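Clearing off the worktable, part two

The shelf brackets from Narnitz finally came in February, so I had no more excuses about the back room. Part one was the closet. This part is the worktable and everything that had ended up on it since last fall.

My rule was that each thing had to be picked up, plugged in if it had a plug, and then put in one of 2 places: the drawer unit or the box for the electronics recycling drop-off. No "maybe" pile. I had a maybe pile last time and it sat there until the holidays.

The old Bramix radio went first. It hummed on every station and the antenna was gone. I had kept it because it was my first purchase for the apartment on Marchetti Street, but I never turned it on. Recycling.

Next was a bag of chargers. I matched the ones I could to things we still own and labeled them with masking tape. The rest went in the box. I found the one for the hair clippers, so that was worth the time — I had been ready to order a new one.

Then the bigger items that don't stack well. These are the ones that take up table space, because they are long or have a cable coming out at a bad angle, and they get shoved to the back and forgotten.

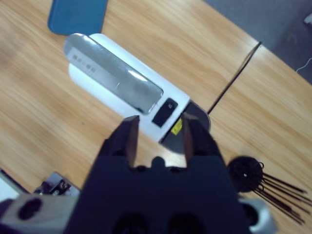

Should you leave the cable attached when you store something like this?
If it unplugs, take it off, coil it loosely, and put it in a bag with the device name written on it. If it's built in, lay it alongside in wide loops and don't wrap it tight around the body. Tight wrapping is what killed the cord on my Dremex label maker, right where it goes into the case.

I measured the drawers before I started, and I would suggest doing that. Mine are 62 centimeters wide on the inside, and I had assumed they were narrower. Most of the long things fit straight across. The one that didn't was a desk lamp arm, and I took it apart at the joint with a hex key.

Once the table was clear enough I wiped it down with a damp cloth and a little dish soap, then dried it right away. Crumbs and dust collect in the seam, and a cloth won't reach down in there. I used an old toothbrush and then the vacuum with the narrow nozzle. It still needs oil, but I want a warmer day for that so I can have the window open.

Total time was one afternoon and part of an evening. The recycling box is by the front door and it's heavy. Part three will be the shelves, once I find the right wall anchors.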